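Review: the Fomisier hand-held gripper kit, after two terms with our robotics club

I promised the other club leaders on the mailing list that I would write something up once we had properly lived with the Fomisier, and I'm sorry it has taken me until July to do it. The short version is that we like it a great deal and would buy it again, with a couple of grumbles about the grip and one rather large grumble about the instructions. The long version follows, so do put the kettle on.

First, a little about us. We are an after-school club at Clegg, mostly pupils of twelve and up, with a small band of sixth-formers who come back to help (and to eat the biscuits). For the past few years we have entered the Fornuvdale Challenge, which is a lovely friendly sort of competition where teams teach a robot arm to do household jobs. This year's theme was tidying up. You get a set of jobs a few weeks beforehand and your arm has to manage as many as it can on the day, having learned them from recordings that the pupils make themselves by doing the job with a hand-held gripper.

Before the Fomisier we had a home-made gripper, printed in bits and held together with good intentions, and it lasted until somebody sat on it. So I was ready to be pleased with anything that came in a proper box.

What you get is the gripper itself, the camera mount, a spare set of finger pads, a little bag of screws and a booklet. Putting it together took two of our older ones a single session of 70 minutes, and that included a long hunt for a screw under the radiator. The linkage arms go on first and then the fingers, and everything lines up nicely if you resist the urge to tighten as you go. We did not resist, and had to undo the lot! The booklet mentions this on its very last page, after you have finished, and I do think somebody at Fomisier ought to move it.

Once it was together, though, the children took to it straight away. You squeeze, the fingers close, you let go, they open. Even our youngest members had the hang of it within a few minutes, and there was a good deal of picking up of pencils, rubbers and one another's sleeves. The pads at the tips have a bit of give in them and hold on to most things you would find lying about a house. Card is easy. Drinks cans are fine if they still have their shape, and surprisingly awkward once they have been crushed, as they want to roll out sideways at the last moment. Sweet wrappers are a menace. We spent most of one afternoon on sweet wrappers alone and I still find them in my coat.

The job we used it for most was the bin, which was worth the most points and which the pupils had decided, quite rightly, was the one to go for. We worked on bare boards for this one, in a room with dark panelling and a good hard floor, and we used an ordinary red mesh wastebasket.

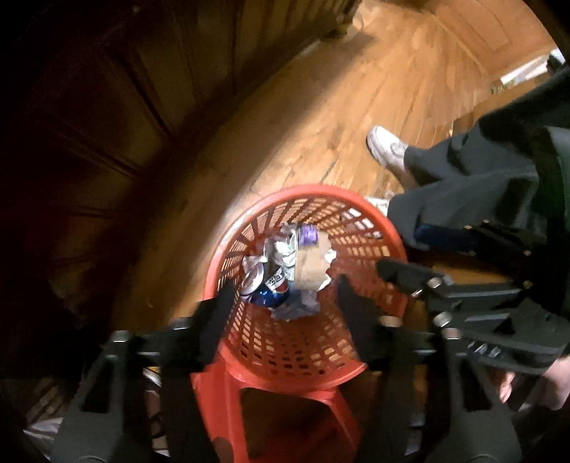
Over the bin with the Fomisier: a crushed can, torn cardboard and plenty of crumpled paper inside.

I'm including that one as it gives you a fair idea of how the fingers sit in relation to something of a normal household size. They have a decent reach, and you can get a good view of what you are aiming at from above. One of the things our team learned, rather slowly, was to come in at the same sort of height each time and to move at a steady pace, like someone carrying a full cup of tea. Our early recordings were all swoops and jerks, and the arm dutifully learned to swoop and jerk. We threw those away and began again, with much sighing, and by the end of the spring term the pupils had made 40 recordings that they were willing to put their names to.

Now for the grumbles. The handle is made for an adult hand, and a fairly large one at that. Our smaller members could work it perfectly well but their fingers got tired, and we ended up swapping over every 5 minutes with an egg timer, which turned out to be good for tempers as well. A bit of foam tape round the handle helped. I have written to ask whether a smaller handle might be on the way and had a very kind reply that didn't quite say yes.

It is also heavier at the front than you would expect. You stop noticing after a while, but on a long reach the tips do want to droop, and you can see it in the recordings as a sort of slow nod. Tell your pupils to tuck their elbow in.

We had one breakage, a finger pad that peeled away at the corner, and the spare went on without any trouble. Everything else has held up to two terms of being dropped, lent, argued over and carried about in a rucksack with somebody's football boots.

A few of you have asked how it compares with the Honov, which we borrowed from another school for a fortnight in the autumn. The Honov is lighter and I think the nicer of the two to hold, and its booklet was written by someone who has met a child. On the other hand its fingers are shorter, and for anything inside a basket or a deep box you find yourself bumping the rim again and again. If your jobs are all on a table top I would look at the Honov quite seriously. For floors and bins I would stay with the Fomisier.

As for the competition, we managed the bin job on our second attempt, to enormous cheering, and came unstuck on the folded tea towel, as did nearly everybody. The pupils have already asked if we can start on tea towels in September, so I shall be raiding the kitchen drawer over the summer. If any club nearby would like to try ours before buying, do get in touch, we are happy to lend it out during the holidays as long as it comes back with all its screws.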